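컴퓨터 배 속에는 뭐가 들어 있을까?

안녕, 친구들! 나는 컴퓨터 뚜껑 여는 걸 정말 좋아하는 어른이야. 어릴 때 집에 있던 라디오를 열었다가 엄청 혼난 적도 있는데(다시 조립을 못 했거든…) 그 버릇이 아직도 남아 있어. 오늘은 책상 밑에 두는 커다란 컴퓨터, 그러니까 '데스크톱' 속을 같이 구경해 보자!

컴퓨터를 열 때는 제일 먼저 전원선을 뽑아야 해. 그다음 본체를 옆으로 눕히고 옆면 뚜껑을 떼어 내. 꼭 어른이랑 같이 하기야. 약속!

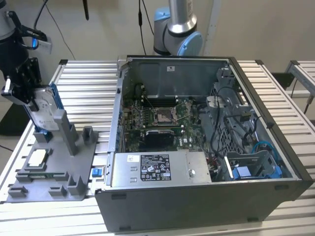 뚜껑을 열면 도시를 하늘에서 내려다보는 기분이 들어. 그 도시의 땅에 해당하는 게 바로 '메인보드'라는 넓적한 판이야. 부품들은 모두 이 판에 꽂히거나 전선으로 이어져서 서로 신호를 주고받아. 판 위에 가느다란 줄이 잔뜩 그어져 있는데, 그게 전기가 다니는 길이야. 나는 처음 봤을 때 미로 찾기인 줄 알고 손가락으로 따라가 봤다니까!

이제 부품들을 한 명씩 만나 볼까? 먼저 CPU! 우리말로는 '중앙 처리 장치'라고 하는데, 이름이 좀 딱딱하지? 계산을 아주아주 빨리 하는 친구라고 생각하면 돼. 게임에서 점프를 누르면 캐릭터가 얼마나 높이 뛰어야 하는지, 어디에 착지해야 하는지 CPU가 눈 깜짝할 사이에 계산해.

그 옆에서 일하는 친구는 '램'이야. 램은 길쭉하고 납작한 판인데, 나는 이걸 책상에 비유하곤 해. 숙제할 때 책이랑 공책을 책상에 펼쳐 놓잖아? 책상이 넓으면 한꺼번에 많이 펼칠 수 있지. 램도 똑같아. 그런데 컴퓨터를 끄면 램에 펼쳐 둔 건 싹 사라져. 그래서 저장 버튼을 꼭 눌러야 해. 나는 November 아니고 11월에, 밤새 쓴 글을 저장 안 하고 꺼 버려서 엉엉 울 뻔했어. 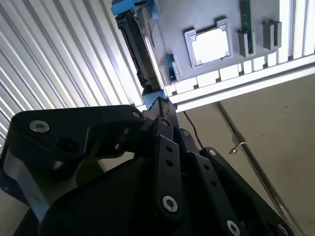
부품을 꺼냈으면 어디에 둘지도 정해 둬야 해. 아무 데나 놓으면 굴러떨어지거나 다른 물건에 눌릴 수 있거든. 부품마다 자리가 있는 받침판이 있으면 참 편해. 회색 판에 좁다란 초록색 기판이 세로로 서 있는 거 보이지? 그렇게 자리를 정해 두면 나중에 찾기도 쉬워. 받침판이 없다면 칸이 나뉜 상자를 써도 괜찮아. 정전기를 막아 주는 봉투가 있으면 더 좋고!

다음은 '파워'라고 부르는 전원 공급 장치. 묵직한 금속 상자처럼 생겼어. 벽에서 나오는 전기는 컴퓨터 부품한테는 너무 세. 그래서 파워가 알맞게 바꿔서 여기저기 나눠 줘. 급식실에서 반마다 밥을 나눠 주는 것처럼 말이야. 그런데 이 상자는 어른이라도 함부로 열면 안 돼. 플러그를 뽑아도 안에 전기가 남아 있을 수 있어서 정말 위험해!

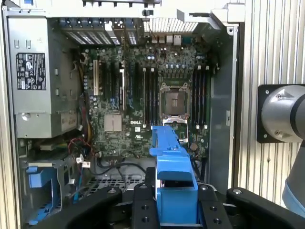

참, 색깔 전선 얘기도 해야지. 파워에서 나오는 전선은 흔히 색으로 역할을 나눠. 노란 선은 보통 12볼트, 빨간 선은 5볼트, 검은 선은 전기가 돌아가는 길이야. 다만 회사마다 다를 수도 있으니까 색만 보고 믿으면 안 돼.

그럼 CPU는 어디에 앉을까? '소켓'이라는 네모난 자리가 있어. 금속 덮개를 들어 올리고 CPU를 살포시 올린 다음, 덮개를 닫고 손잡이를 눌러서 고정해. 방향이 딱 정해져 있어서 거꾸로 놓으면 안 맞아. 힘으로 꾹 누르는 건 절대 금지! 소켓 안의 접점은 아주 작고 약해서 한번 휘면 고치기가 무척 어려워.

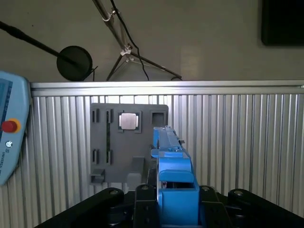
CPU는 열심히 일하면 뜨거워져. 너희도 달리기하면 땀이 나잖아. 그래서 CPU 위에는 열을 빼 주는 금속 덩어리, '방열판'을 올리고 선풍기 같은 팬도 달아 줘. 컴퓨터에서 윙 하고 나는 소리가 바로 그 팬 소리일 때가 많아. CPU랑 방열판 사이에는 치약처럼 생긴 '서멀 그리스'를 발라서 열이 잘 건너가게 해. (치약 아니니까 맛보면 큰일 나!)

혹시 집에 안 쓰는 오래된 컴퓨터가 있으면 부모님께 같이 열어 봐도 되는지 여쭤봐. 그리고 메인보드를 종이에 한번 그려 봐. 어디가 CPU 자리고 어디가 램 자리인지 이름도 써 넣고! 나는 그렇게 그린 그림을 아직도 냉장고에 붙여 놨어.

함께 읽으면 좋은 글
- 키보드를 누르면 글자가 어떻게 나올까?
- 하드디스크와 SSD는 뭐가 다를까?
- 정전기는 왜 따끔할까?
- 고장 난 마우스, 나랑 같이 열어 보자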